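Ticket: Payout file rejected, settlement class members not paid
Product: Haugen Claims, payout module
Opened by: Faraji Obura, Lalen (settlement administration)
Handled by: Jonatan Blomqvist, Haugen support
Priority: High
Status: Waiting for customer
Opened: Sat 22 September

Description from customer

We administer the wage settlement between the company Drivitz and its former warehouse employees. The court approved the list of 506 class members in May. When I export the payout file and upload it to the bank portal, the bank rejects the whole file with the message "control total does not match." I tried three times with the same result. In Haugen the totals look correct to me. The payments must go out before the deadline in the court order, so please treat this as urgent.

Reply from support (Jonatan Blomqvist)

Hello Faraji, thank you for the clear report. I have looked at your export log. The file has 506 payment lines, but the control total in the last line is 2,000 dollars higher than the sum of the payments. This means one amount is counted in the total and is not written as a payment. Could you please tell me if any class member was edited after the court approved the list?

Reply from customer

Yes. One person asked to divide her payment between two bank accounts, and we later cancelled this on her request. We also added the service award for the lead plaintiff, which is a separate amount. I checked the service award and it is in the file as one line with the correct sum.

Reply from support

The divided payment is the cause. When a division is cancelled, the second part should be deleted. In your case it stays in the database with status "hidden," and the export adds it to the control total. I could repeat the same error on our test system with a list of 40 members. I have passed it to the developers.

Until they correct it, please do the following:

1. Open the member record and choose Payment, then Show hidden parts.
2. Delete the hidden part. Do not change the amount of the main payment, or the record will ask for a new approval.
3. Run Recalculate for the whole class. Wait until the green line is shown.
4. Export again and compare the control total with the approved sum before you upload.

Reply from customer

Steps 1 to 4 worked and the bank accepted the file. Thank you. I have a second problem now, and I hope it can stay in the same ticket. When I attach files to the notice page for class members, every file bigger than 200 KB stays on "processing." I tried with a PDF of the notice and with two pictures. The PDF is now visible, the pictures are not visible on the page.

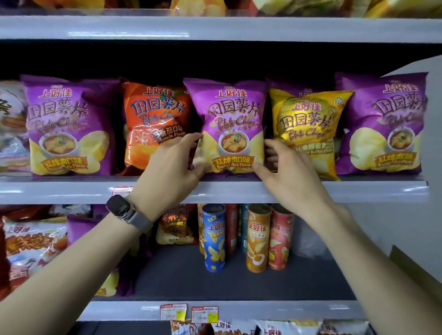
Potato chips on the store shelf, both pictures.

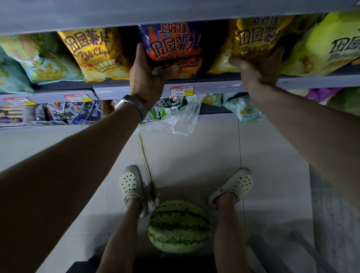 Reply from support

Both pictures open normally in the ticket, so the files are not damaged. The notice page uses a different service, Fekora, for the conversion of attachments, and its queue was stopped after our last update. I have started it again. Please upload the pictures one more time and write to me if they stay on "processing" for longer than 40 minutes.

Internal note

Developers confirm the error with hidden payment parts. It concerns only classes where a division was cancelled after approval. The correction is planned for the next release. Ticket stays open until the customer has tested the upload.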